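**Plikov Robotics Club opens its spring build to visitors**

7 March 2026 - I'm Amarachi Balogun, and I get to run the robotics club at Plikov, so I'm thrilled to tell you we're heading to the Kistach student challenge with a team of 11! Our project is a table-clearing program called Wan, and the students (led by Nii Essien and Shuk-fan Chiu) have put almost 200 hours into it, mostly in simulation. Mugs are still giving us grief - come and watch anyway.
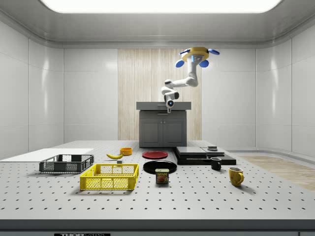 Who can join the club?

Any student age 14 or up, with no coding experience needed. Griet Goossens handles sign-ups at the front office, and we meet after school until 5.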